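Ticket 147 - Label printer at packing bench prints everything twice
Status: Resolved (I think)
Opened by: Kojo Addo, Mwaipopo Produce Boxes
Printer: Goranetti desktop label printer
Software: Viltirum order system

12/10/2019, 8:10
Every order now prints 2 labels. Same customer, same address, same bar code. We bought a roll of 1,000 and it has started behaving like a roll of 500. I have turned the printer off and on, because I know you were going to ask.

8:35 - Support
Thank you for turning it off and on. Please check the Copies setting under Printer Preferences on the packing computer.

8:52 - Kojo
Copies is set to 1. I changed it to 2 to see if it would print four. It did. I changed it back.

9:20 - Support
Useful, in its way. So the order system is sending each job twice. Was anything installed or updated recently?

9:41 - Kojo
Gralov, the courier people, had us add their plug-in yesterday afternoon. It was supposed to save us time. I have spent that time here.

10:05 - Support
The Gralov plug-in turns on its own auto-print when it installs. Viltirum also has auto-print. Both see a new order and both print it, very politely, one after the other. Go to Settings, Shipping, Plug-ins, and clear the box marked "Print on order received". Leave the Viltirum one alone. Then restart the print service and send one test order.

10:30 - Kojo
Box cleared, service restarted. Test order gave me one label. Second test order gave me none.

10:38 - Support
Is the light on the printer orange?

10:44 - Kojo
It was out of labels. New roll in, one label per order so far. We'd ordered 2,000 in March to last the year, for anyone keeping score.

10:50 - Support
Glad to hear it. The plug-in may switch the box back on when it updates, so check it if you see twins again. If all is well, I'll close this out.

11:02 - Kojo
Attached. You can close it.
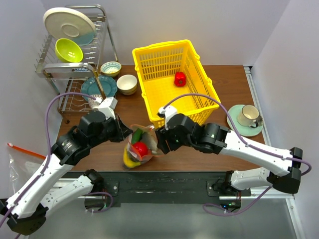 Attachment 1: red pepper in the yellow basket, open bag in front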